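November
By the Skoltora planning group, Sarnerham

4. Planning Inside the Case

I want to spend this section on the part of the system that ate most of our time, the motion planner, and on the scheduler that sits on top of it. The perception side (Section 3) hands us a list of parts with a pose and a confidence for each one. On paper that sounds like all a planner could ask for. You know where the memory slots are, you know where the arm is, so go. Well, we tried that first, and it was a long month!

The trouble is that a desktop tower lying on its side is a box with tall walls and a lot of stuff in it that bends. Our first planner, which I'll call the baseline, treated the case as a rigid mesh and everything inside it as rigid boxes. It sampled paths in joint space and smoothed them afterward. For moves above the case it was great. As soon as the tool had to go below the top of the walls, it started finding paths that were legal and horrible — long swings of the elbow, the wrist turning most of the way over, the tool sliding in sideways under a bracket when there was open air right above the target.

So we split the problem in two. Plonura, our planner, keeps a volume over the case that we call the lid. Above the lid the arm moves freely in joint space, same as the baseline. Below the lid it only moves along straight tool paths, and it has to enter and leave through the same hole. That one rule did more for us than any of the clever sampling tricks we had tried. It throws away a lot of valid paths, sure, but the paths it throws away were mostly the ones that made us reach for the stop button.

4.1 Choosing where to come in

Each target part gets a set of entry columns, which are just vertical or slightly tilted tubes that end at the part. For every column we check the full arm, cables included, against the current map. The cables were an embarrassing hole in our first version. We had a beautiful model of the links and nothing at all for the lines running alongside the wrist, and they stick out farther than you'd think when the last joint turns. Now they are modeled as fat capsules that grow with the wrist angle. It's crude and a bit greedy with space, and I'd do it the same way again.

Columns are scored on three things: clearance, how far the wrist is from its joint limits, and how much of the target the camera can still see when the tool is down. The last one is easy to forget. A column can be perfectly safe and still park the tool right over the thing you're trying to look at. Figure 2 gives a feel for how close to the board the tool sits with a column over the processor socket area.
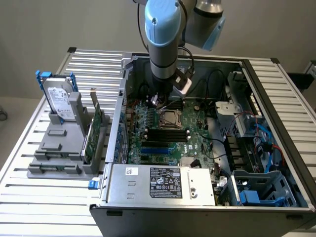

Figure 2. Tool positioned over the motherboard, near the processor socket. The parts fixture is to the left of the case.

4.2 Keeping the map up to date

The column picker is only as good as the map it reads, and the map goes stale every time we pull something out. A drive leaves the cage and suddenly there's a pocket of free space, plus a data cable that used to be held in place and may now be anywhere. We handle the two cases differently. Free space is added only after the perception module has looked into it from the camera and seen the far side. Anything tagged as a cable gets blown up into a soft region right away, before we look, and the planner pays a cost for passing through it. Once the next scan is in, the region shrinks to fit.

Soft regions took some tuning. Set the cost too high and the planner decides that half the case is off limits, then gives up on parts a person could reach with their eyes closed. Set it too low and it plows on through. We ended up letting the cost depend on tool speed, so the arm can pass near a wire if it's willing to go slow. I like this a lot, and it's maybe 60 lines of code (okay, exactly 60, I checked while writing this).

4.3 Talking to the scheduler

The scheduler, Ejigu, decides what comes out next and where it goes. It keeps a graph of which parts block which, and it asks the planner for a cost before it commits to anything. In the early version it asked for a full path every time, which was slow enough that you could watch the arm stand there thinking. Now it asks only for the best column score, keeps the top 4 candidates, and requests full paths for those.

The fixture beside the case is part of the same graph. Every slot in it is a place with its own entry column, and a slot with something in it blocks its neighbors if the part is tall. A hard drive with its mounting rails still on is a good deal taller than a bare board edge, so the order in which the slots fill up matters. We had the scheduler paint itself into a corner more than once before we let it look ahead. It now looks 3 parts ahead, and going up to 8 in simulation made the orders prettier without changing which cases got finished.

One thing I'd still like to fix is replanning below the lid. At the moment, if the map changes while the tool is down, the arm backs straight out of its column and starts over from the top. It's safe and it's dull, and with a deep target it wastes a fair amount of motion. A local planner that can nudge the tool sideways by a small amount is half written, and Section 6 comes back to it.

Comments

benchtop_rat: Do the cable capsules know about the thinner line down to the tool, or just the big loop? Ours snags on the small one every time.

Author: Both! The thin one has its own capsule with a smaller radius. It was added second, after we learned the same lesson.

mkv: Would love to see the column scores plotted over the whole board, even as a rough heat map.

slowpath: Same entry and exit hole is such a simple rule. Stealing it for our server trays.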